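Pegboards and shared tools, speaker notes
Azadeh Hassanpour
Slot is 20 min plus questions. DON'T run over like at Kakholm.

Slide 1. Title
Hello, thanks, who I am. Run the tool library at Drorncombe, before that the repair room at Sandoval. Both shared spaces, both had drawers when I got there. Hands up who has a drawer at work they hate opening. (wait for hands)
Say up front: small hand tools only today. No power tools, no bikes. Someone always asks about bikes.

Slide 2. The drawer
Story of the drawer at Sandoval. Three tape measures in it, all bought because the first one was under something. Last one bought in April, found the other two that same afternoon.
Point is people rebuy what they can't see. We kept receipts one year, 199 dollars in scissors and tape alone. Pause there, gets a groan.
Don't tell the glue story, no time.

Slide 3. What goes on the wall
Start tiny. What do people reach for when they're opening a box, fixing a hinge, wrapping something up? That's the board. Rest can live in a closet.
Go through the kinds: cutting, gripping, turning, sticking. One short row, at hand height, over a table.

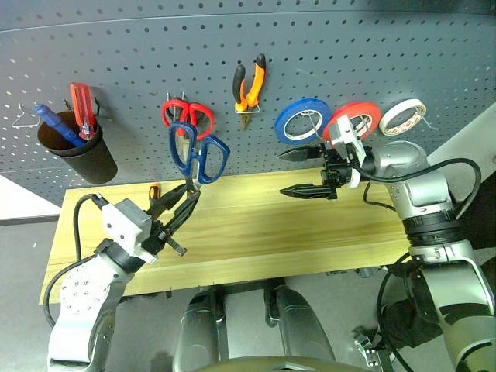
Most common mistake is filling the board on day one. Leave gaps. Leave a bare hook if you have one, somebody will bring the thing that goes on it. At Drorncombe we hung 78 items the first weekend and took half of them down by the end of the month, people just stood in front of it looking confused.
Also: nothing on the wall that gets used once a year. The glass cutter. You know the one.

Slide 4. Hooks
Boring slide, most useful slide. Go slow here.
Single peg: pliers, scissors by the loop. Fine.
Longer wire hook: tape rolls. Hang them so each roll comes off on its own, not three on one peg, or the one you want is always at the back.
Cup on a hook: screwdrivers. I fought this for ages, wanted every driver in its own slot. Looks great, lasts a week. A cup is forgiving, you drop the thing in and walk off. Downside is a cup tips forward a bit once it's loaded, so don't put twelve drivers in it. Two or three. Handles up, so you can go by color.
Hooks fall out. They just do. Push the hook back in when you lift the tool, get people in the habit. Or buy the kind with the little clip, Bollus sells a bag of 100 and we are still on our first bag.

Slide 5. Color
Quick one. Buy handles in different colors on purpose. Red scissors, blue scissors. Then you can say "pass me the blue ones" across a room and nobody has to read a label.
We tried the rule red = paper only, blue = anything. Worked ok with staff, did not work at all with the public. Be straight about that.
Same for tape. If it's all brown it all gets used for parcels.

Slide 6. Putting back
The real talk starts here. Drink water.
Getting tools out is easy, everbody does that. Putting back is the whole job. What helped us:
Clear surface right under the board. If the shelf is full of stuff folks put the tool down on the stuff.
Same spot each time but don't be precious. An inch off is fine, the wrong end of the board is fine too if it's up.
Small things are the worst. A little screwdriver will go in a pocket, in a mug, under a sheet of paper. Give it a home next to the big ones or in the same cup. Don't start a special box for small ones, the special box turns into the drawer.

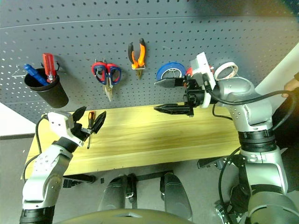
Orange and black screwdriver over the shelf, the other two in their cup.

Ask the room: where would you put that one? Take two answers, max. Usually someone says magnet strip, and yes, magnet strip is fine, cheap, go ahead. I like the cup.

Slide 7. Outlines or no outlines
Painted shadows round each tool. People love them or hate them. I did them at Sandoval, took me two evenings, then we changed the pliers and the shadow was wrong for a year. At Drorncombe no outlines, just a photo of the board taped up by the door. When it changes, print a new photo. Ten minutes.
If you're in a school maybe do outlines. Kids like matching the shape.

Slide 8. Numbers
Only one numbers slide, promise.
3885 loans and uses logged last year on the paper sheet. Lost for good: a handful, mostly pencils, one tape roll that I suspect went home on someones wrist.
Sheet is a clipboard with a pencil on a string. Tried an app. Skip the app unless asked.

Slide 9. If you do it next week
Read off the slide, don't add to it.
Empty the drawer onto a table. Pull out doubles. Hang what got used this month. Cup for drivers, pegs for the rest, tape at the end of the row. Leave it alone for two weeks, then move whatever annoys you.

Slide 10. Questions
Likely ones:
Scissors within reach of kids? Hang higher, or round tips. Ours go up a row on family days.
Rental wall, can't drill? Stand the board on the back of the table and clamp it. Wobbles a bit. Still ok.
Wood or metal board? Either. Check the hook size BEFORE you buy the board, ask me how I know.
Handout is by the door, hook list on the back. Take the clicker back to the desk.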